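Revista > Trilhas e Cinema > Conversas

A compositora de "Golisness" recebeu-nos em casa, com chá e um bolo que já ia a meio, e demorou uns bons minutos até falar de música. Primeiro quis saber se tínhamos gostado do filme — tínhamos, e muito! Só depois abriu o piano.

"Comecei em março, com seis semanas pela frente e uma melodia que não servia para nada", contou, a rir. O realizador queria cordas do princípio ao fim, e ela insistiu em deixar silêncios na longa viagem de comboio até Mwakalinga. Ganhou essa discussão, embora tenha cedido noutras, que prefere não contar. 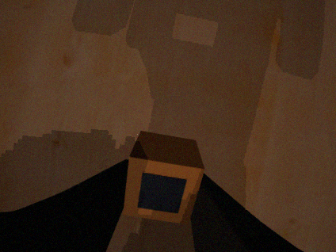

A conversa foi depois parar às gravações, feitas no estúdio Cledine com oito músicos, todos na mesma sala. "Dá mais trabalho, claro, se um se engana voltamos todos atrás, mas ouve-se a respiração das pessoas, e eu gosto disso." O tema final precisou de 107 tentativas, e a que ficou no disco tem um violoncelo que entra um nadinha cedo. Perguntámos se isso a incomoda. "Incomodou-me uma semana. Agora sentiria a falta dele."

O álbum sai pela Britero, numa edição em vinil de 3,575 exemplares, com duas faixas que não se ouvem no filme. Uma delas é a tal melodia de março, tocada só ao piano — ela mostrou-nos o começo, parou a meio e foi buscar mais chá.

© 2024 Revista Trilhas e Cinema | Contactos | Voltar ao topo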